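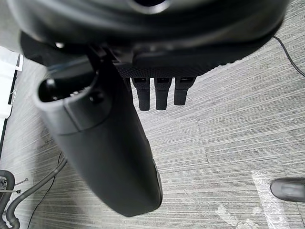 Wrist camera, gripper over the demo floor, Drastwood.

30 December 2025

Open day at Drastwood. Signed in at the front desk, got a badge with my name misspelled, and went up to the demo room on the second floor. Gray carpet tile throughout. I would have expected them to run an arm like that on a hard floor, but they have been in the building since February and have not changed it.

Bohdan Pylypenko ran the session. The gripper is their own design, which they call the Fovero. Three short fingers in a row under the housing, plus one much larger cylindrical finger that comes in from the side and does the work of a thumb. The housing is bulky. I asked whether it could get into a tote with straight walls and he said yes if the part is at least a hand's width from the wall, no otherwise. Good answer. Most vendors would have told me to talk to sales.

Notes on the hardware, as he gave them:

Payload up to 900 grams in a pinch between the thumb and the row. He would not quote a number for a wrap grasp.
Thumb is a sealed unit, swapped whole. The short fingers come off one at a time.
Control loop runs at 100 Hz. Slower than I wanted. He says the bottleneck is the bus and the next board fixes it.
Rated for 2,000 hours between services. This is a calculated figure. No unit has run that long yet.

The wrist camera feed was up on a monitor and I spent more time watching that than the arm. The gripper takes a large share of the view. With the thumb in its lowered position the area directly under it is hidden, and that is where the part would be at contact. I raised this. Bohdan said they rely on the approach frames and then go blind for the last stretch. Tullio Mazza, who had come over from Montes for the same session, asked whether they had tried moving the camera outboard. They have, and the cable kept snagging.

On cables: there was a lot of loose line on the floor, one thin black cable under the thumb and another off to the right, and a corrugated hose on the left. For a fixed cell this would be my first complaint. I wrote it down and did not bring it up, as we had already used most of the question time on the camera.

The pick test was 20 minutes of small molded parts out of a shallow tray. Two drops that I saw. Both were thin parts lying flat, and both slipped on the thumb side. He did not blame the parts.

Spoke with Tullio in the parking lot afterward. Montes is looking at the same job we are at Sondcombe, part number 505, and he thinks the housing is too wide for their fixture. I think it might clear ours. Need to measure the fixture opening before I say anything to purchasing.

To do: fixture opening, ask Bohdan for the housing drawing, find out what the replacement thumb costs. Mileage form.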